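FOR IMMEDIATE RELEASE

Tindenis Opens Home Laundry Collection to Outside Research Groups

IVPORT, Thursday, June 20, 2019 - Tindenis today opened the first part of Clilletti, its collection of recorded household tasks for teaching robots to handle clothing. The release covers folding, stacking and moving clothes, all recorded in private homes with hand-held grippers.

Clothing is hard for a learning system. A shirt has no fixed shape, and the same pair of pants can land a different way each time it is put down. Clilletti gives a system many examples of a person dealing with that, using the same kind of two-finger grip a robot would use. 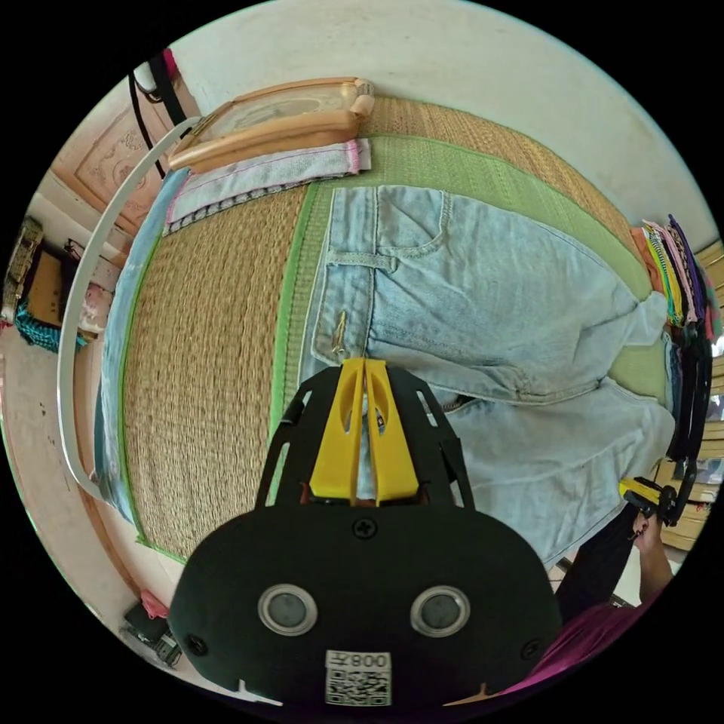

The first part holds recordings from 91 homes. Tindenis asks people to work in the room where they normally fold, with their own clothes, on a bed, a mat or whatever else they use. Rooms are not cleared or rearranged before a session, and no extra lights are brought in.

Each person works with a pair of grippers, one for each hand. The grippers have yellow fingers and a camera, and each one carries a printed number and code so that its recordings can be matched to the right tool. Jeans, shirts and other everyday clothes are included.

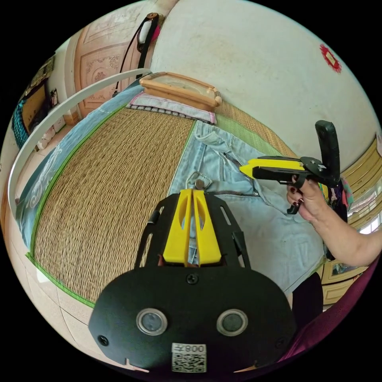 Sessions are split into three kinds of task: folding a single garment, building or sorting a stack, and carrying folded clothes to another spot. Failed grasps and second tries are left in the recordings. They are labeled, so a group that wants only clean examples can filter them out.

Labeling and checking are done by Xolalpa, which has worked with Tindenis on the project since December. Checkers mark the start and end of each grasp and note the type of garment.
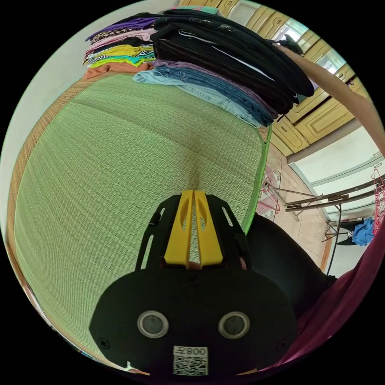

People who record for Clilletti are paid by the session. They receive a short lesson on the grippers before they begin and may ask for any recording from their home to be deleted. Faces and mail are blurred before files leave the Tindenis office in Ivport.

Twelve research groups tested an early copy of the collection. Their comments led to a simpler file layout and a separate set of homes held back for testing.

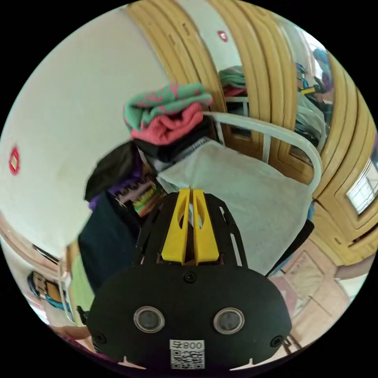
The collection is free for academic use. Companies can apply for a paid license through the Tindenis office. A second part, covering towels and bedding, is planned for December.

About Tindenis

Tindenis makes hand-held recording tools and builds training collections for robot learning. The company is based in Ivport.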